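Pricing the first book in a series
Self-Publishing > Marketing and Sales

hirkwriter
Book 1 of my Halcombe series has been 99 cents since June. Books 2 and 3 are full price. I sold 815 copies of the first one and 200 of the second, and I'm trying to decide if I should make the first one free. Has anyone done this and regretted it?

pagecount_ro
I made mine free and left it that way. Downloads went way up, but most of those people never opened the file. My sales of book 2 barely moved. 200 out of 815 is good. I'd leave it alone.

tidewater88
Disagree. Free works if the series is long enough. With three books you don't have much for them to go on to, but once you have five or six it pays for itself. I have 10 out in my Lunora series and the free one brings in nearly all my new readers.

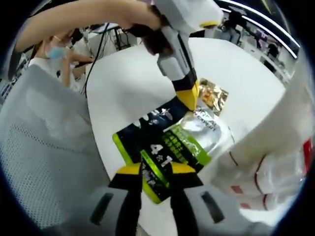
One more thing, check the last pages of book 1. If there's no link to book 2 right after the final chapter, fix that before you touch the price. Mine was behind the acknowledgments for a year.

hirkwriter
There's a link but it's after the author bio. I'll move it up tonight. Book 4 (Hirkside) is with my editor now, so it will be a four book series by winter.

pagecount_ro
Then wait for book 4 and run a free weekend when it comes out. You can always go from 99 cents to free. Going back the other way, I got two one-star reviews complaining about the price.

mossandink
Were those 815 all at 99 cents, or did some sell at full price before June? People who pay more are more likely to read it, so it changes your numbers.

hirkwriter
All at 99 cents. It was 3.99 before that and sold next to nothing.

tidewater88
OK, that's better than I thought. I'd still go free with book 4, and I'd keep it free.

hirkwriter
I'll start with a weekend, ending Sunday night, and post the numbers in this thread.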